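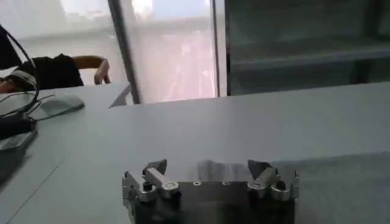

FOR IMMEDIATE RELEASE

Murkell Center Publishes Study of Emergency Powers in State Constitutions

Report finds that most emergency declarations are renewed without a recorded legislative vote

Dec 9, 2019 - The Murkell Center for Constitutional Study today released a report on how governors declare, extend and end states of emergency, and on how seldom legislatures take part once a declaration is in force. The report, "Until Further Notice: Emergency Powers and the Missing Vote," is the first publication of the center's state government program.

The study covers 347 emergency declarations issued by governors over a period of 10 years. Researchers read the text of each declaration, every renewal order that followed it, and the legislative journals for the same dates. They recorded who ended the emergency, how long it lasted, and whether lawmakers voted on it at any point.

In 44 cases a legislative chamber held a recorded vote on whether the emergency should continue. The remaining declarations expired under their own terms, were ended by the governor, or were renewed by executive order with no vote in either chamber. Six were still in force when the research closed, including one first issued for a flood whose repair work had been finished and paid for.

"Most of these declarations were reasonable on the day they were signed," said Pascual Valdebenito, the report's lead author. "A bridge was out or a river was over its banks, and somebody had to be able to move money and people quickly. Our question is what happens in the second month and the sixth month. In many states the law says the legislature may end an emergency, but it never requires the legislature to look at one."

The report describes three common arrangements. Under the first, a declaration lasts a fixed number of days and then ends unless the legislature extends it. Under the second, the governor may renew it any number of times, and lawmakers may end it by resolution. Under the third, the statute sets no time limit at all. Declarations issued under the second arrangement lasted longest on average. The authors had expected the third to produce the longest emergencies, and a chapter is given over to possible explanations, among them the habit of renewing orders in batches at the end of the month.

A separate chapter deals with what the authors call borrowed authority. This is the use of an existing emergency to justify orders on a subject that the original declaration did not mention. The chapter follows several procurement orders in detail and prints the relevant passages next to the declarations they cite. The authors take no position on whether any individual order was lawful.

The report makes the following recommendations to state legislatures:

Set a fixed end date for every declaration, with renewal by recorded vote of both chambers.

Require each renewal to state the facts that support it on the date it is signed.

Allow the presiding officers to call members back for a renewal vote when the legislature is out of session.

Publish all declarations, renewals and related orders in one public register, open to search by date and subject.

End any suspension of purchasing rules when the emergency ends, unless a contract already signed requires otherwise.

Valdebenito said that the center had drafted model language for the first two recommendations. "It fits on a page," he said. "Some states would need a constitutional amendment to adopt it, but in most of them an ordinary bill would do. We have marked which is which in the appendix, and we would like to hear from legislative counsel who read it differently."

Printed copies of the report are available on request, and the first 100 will be sent without charge to public libraries and law school libraries that ask for one. The full data file, with a guide to the coding rules, can be requested from the center by researchers and reporters. A second report, on the review of emergency orders by state courts, is in preparation.

About the Murkell Center

The Murkell Center for Constitutional Study is a nonpartisan research organization that studies the separation of powers in state and federal government. It does not endorse candidates and does not take part in litigation. The state government program is supported by a grant from the Jaiswal Fund, which had no role in the research or in the decision to publish.

Media contact: Press Office, Murkell Center for Constitutional Study

###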